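Open Day at the Grurkum Table Works
A morning of tabletops, edge bands and drying racks
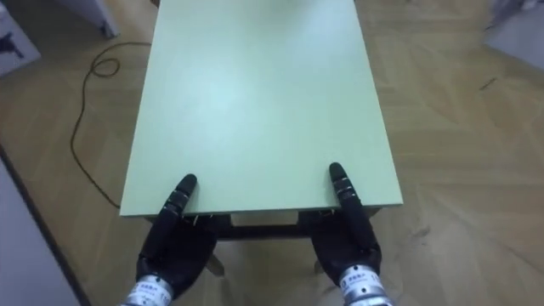
By Aleksandra Duda
Posted Sep 17, 2025 | Visits

Grurkum makes tables for schools, libraries and office lunch rooms. The works is at the end of a dead-end road behind the freight yard, and twice a year it opens its doors to anyone who signs up. I missed the one in June and got a place on the fall visit. There is no charge. You give your name at the gate, get a sticker and a pair of foam earplugs, and wait in the lobby until your group is called.

The building has 2324 square meters of floor, according to the sign in the lobby, and the tour covers most of it. We began in the board store. The sheets come in flat on trucks and are stacked on low racks with spacers between the piles. A forklift was moving one of the stacks, so we stood behind a yellow line for a few minutes before we could go through.

From there we went to the saws. The cutting hall is the loudest part of the visit and the guide didn't try to talk over it. She held up printed cards with the name of each step. Afterward, in the corridor, she went back through what we had seen and took questions. Someone asked what happens to the offcuts. The bigger ones are cut down for shelf boards and the rest goes out in a skip.

The edge line was the part I had come for. I have two old school tables at home and on both of them the band has started to lift at the corners. At Grurkum the band is fed from a coil, glued, pressed on and trimmed in a single pass. After that a worker runs a thumb along the full length to feel for a ridge. Boards with a ridge go back on a cart and the band is taken off and done again. I asked if a lifted band could be fixed at home. The guide said yes, with contact glue and clamps left on overnight, as long as the board underneath has not swollen.

Colors are next door. The current range is called Lam and it replaced an older one called Siltent, which had mostly grays and browns. Sample squares hang on hooks along the wall and you are allowed to take them down and carry them to the window. The mint green is very pale. On a full tabletop it catches a soft patch of light in the middle, and the thin strip along the front edge is a little lighter than the surface. I liked it more at full size than as a sample. The surface is plain and smooth, with no grain or pattern, and I would guess it shows crumbs less than the dark blue does. The dark blue sample already had fingerprints on it when I took it off the hook.

Legs and frames are not made at the site. They arrive from a supplier called Prutilent and are fitted in the last hall. The longest table they build regularly is 2000 mm, and it is rated for 40 kg at any one point along the edge. Anything longer gets a center support. A man in our group wanted to know if the frames fold. Some do, but the folding ones are only sold in the narrower widths.

Packing was quiet when we reached it. Tops are wrapped in pairs, face to face, with a sheet of foam between them and cardboard corners on the outside. The screws and the hex key go in a bag taped to the underside of the top. I mention this because I once spent an evening looking for that bag.

The tour took a little under 2 hours. At the end there is coffee in the canteen, where all the tables are their own, some of them quite old. The one I sat at was from the Siltent range and had a burn mark near one end, but the edges were still tight all the way round.

There is a seconds corner by the exit with tops sold at a reduced price, most of them with a chip or a small color fault. Bring a car with folding seats if you plan to buy one. They will help carry it out but they do not deliver from that corner, and payment is by card only.

Practical notes: closed shoes are required and they do check. Photos are allowed everywhere except in the cutting hall. Parking is on the left past the gate, and the nearest bus stop is a fifteen-minute walk along a road without much of a sidewalk. Sign-up for the next open day is at the front desk or by phone.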